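Workshop notebook, pitching machine bench
Friday, started 9.15

Carrying on from the last entry. The Marnetti two-wheel machine is back from Amaral with the same complaint as before: balls set for the outside corner drift in and arrive low, worse as the session goes on. The club runs it at 835 rpm on both wheels for the junior side and puts the top wheel up to 900 for drop practice. They only ever see the fault on the drop setting.

Checked the obvious first. Tyre pressures equal on both wheels, cold. Gap between wheels within the maker's mark at the front, slightly tight at the back. Wheel faces glazed, top worse than bottom. Wiped both with spirit and left to dry before touching anything else.

Tachometer against the dial, both wheels unloaded:
Bottom wheel, dial 835, reads true and holds.
Top wheel, dial 835, reads true and holds.
Top wheel, dial 900, reads true for the first minute, then sags. Recovers if left alone, sags again sooner on the next run.

So the dial is not the problem. The sag is slow and gets worse with heat, which points to the motor or the controller. Brushes on the top motor are short but inside the limit. Replaced them anyway from stock and bedded them in at 800 while I had a cup of tea. Sag still present afterwards, though it came on later.
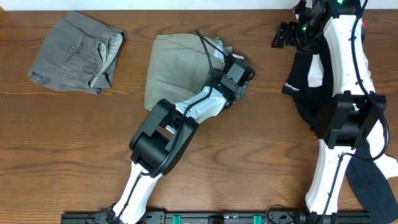
Grey garment, folded, on the wood tabletop.

Next, feed side. Nelu Toma thinks the chute is the real cause and that the rpm sag is a separate and smaller thing. His argument: if the top wheel slows, the ball should lose some of its drop and come in higher, and the club says lower. I agree with the logic as far as it goes. But overall speed falls as well when one wheel slows, so the ball is in the air for longer and gravity gets more of it. Which effect wins depends on how far the wheel sags. Needs measuring before either of us says it again.

Chute measurements: the rear bracket is bent, so the ball enters left of centre. That would explain the sideways drift and would do it at every setting. The club may not notice it at 835 if the juniors are hitting off a shorter distance. Have asked them which plate they use.

Straightened the bracket in the vice, refitted, checked with the straight edge. Ball now enters on centre. Lock nut on the elevation screw was finger tight, which could account for the height changing through a session with no help from the motor. Tightened and marked with paint pen so we can see if it moves.

Balls: used the Elura practice balls, the ones with the moulded seam, as Amaral does. Ran the compression check on the Adik press first and threw out the soft ones. Seam height varies more than I would like from ball to ball. Orientation in the chute was random for all of today's work – worth doing a set with seams aligned to see how much of the scatter is ours and how much is the ball.

14.30. Firing into the net, target sheet behind. Three groups:

Group 1, both wheels 835. Tight, centred left to right. No drift that I can see on the sheet.
Group 2, bottom 835, top 900, motor cold. Slightly wider, centred left to right, height steady.
Group 3, same settings, motor warm. Height walks down the sheet through the group. Left to right still good.

The bracket has cured the drift and the height fault remains with the motor warm. Elevation mark has not moved, so it is not the screw. Nelu has gone quiet about the chute. 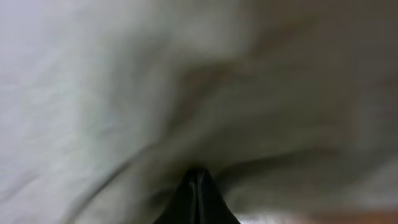
Pale cloth, close up.

Swapped controllers top to bottom before packing up. If the sag follows the controller it will show on the bottom wheel. Only had time for one warm run: bottom wheel at 900 held, top wheel at 900 sagged as before. That makes it the motor, on one run, so repeat before ordering.

Notes for whoever picks this up:
– Controllers are still swapped. Labels on the leads are right, labels on the case are wrong.
– Do not use the target sheet from Group 3 again, the holes overlap.
– Dial on the top wheel sticks slightly between 800 and 835. Come at it from below.
– Guard is off and on the shelf under the press. Refit before any feeding by hand.

To do: warm run repeated both ways, winding resistance cold and warm on the top motor, set with seams aligned, price for a replacement motor. Ring Amaral about the plate distance if they have not answered. They want the machine back before February nets, and they should be told to leave the top wheel at 835 if it goes back with the old motor in.

Stopped 17.10.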